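Purchasing a bimanual sorting station: frequently asked questions

Maintained by Malou Bjarnason, equipment planning, Stundetti. Send corrections to Zhuoran Ren before the September budget round closes.

What does the base quotation from Flovport cover?
Two arms, two grippers, the controller, the mounting hardware and one fixed camera. It excludes the table, the overhead frame, lighting, storage bins and every soft item to be handled. Freight to the loading dock is included. Moving the crates from the dock to the work area is not.

Can the arms be bought one at a time?
Yes, but the controller is priced for a pair and the second arm carries its own commissioning fee if it arrives later. Sites intending to handle cloth should budget for both from the start. A single arm can transfer a folded item between bins. It is poorly suited to spreading or draping one.

Is the purchase a capital or an operating expense?
The arms, controller and frame are capital. Gripper pads, bins, cables and test textiles are operating and should be charged to the site's own cost centre. The software licence is renewed yearly and is also operating, including in the first year.

How much should be set aside for consumables?
Allow $1000 per station per year. Most of it goes to gripper pads. A set costs $114 and wears faster on felted or coarse fabric than on smooth cloth. Bins are a minor item.

Why are clear bins specified?
The side camera can still pick up an item through the wall of a clear bin when the item has slumped below the rim. Opaque bins are cheaper but generally require a second camera. Glare from ceiling fixtures along the rims is common and should be checked during the site survey, before the camera position is fixed.

Do bins of different sizes cause problems?
No. Each bin is registered separately. Curved or stuffed items that hold their shape need a bin large enough for the item to sit at an angle, and one end may stand above the rim without affecting the cycle.

What table is required?
Any rigid, level table that does not shift under load. Timber tops are acceptable. Surface marks and fine cracks do not matter provided the top is sound. The table is levelled before calibration, and moving it afterward means calibrating again. Sites that share furniture between projects should buy a dedicated table.

Does the room need its own lighting?
Usually not. Ceiling panels at normal office or light industrial levels are adequate. The Ellau site runs under existing panels and spent nothing on this line. Rooms with large unshaded windows should budget for blinds.

How much lead time should we plan for?
Flovport quotes 17 weeks from purchase order to delivery. Add two weeks for electrical work and one for commissioning. Electrical work can run in parallel if the floor position is confirmed early – most delays to date came from changing it.

Which items should be used for acceptance testing?
The items the station will handle in service. Vigfúsdóttir, our integrator, supplies a standard test list of 43 tasks, and sites may substitute their own for any of them. Include at least one limp item, one item that keeps its form, and one task that combines the two. Dark fabric should be on the list if the site expects to handle it.

Can we lease?
A three-year lease is available on the arms and controller only. It costs more over the term than outright purchase and does not cover grippers. Leasing suits sites with a fixed-term grant or an uncertain floor plan.

Who approves the final layout?
The site lead and the integrator sign the drawing jointly. No deposit is released until the signed copy is on file.

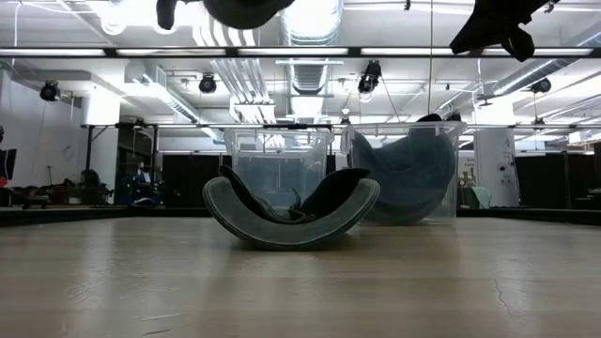
Tabletop work with dark cloth, curved cushions and clear bins.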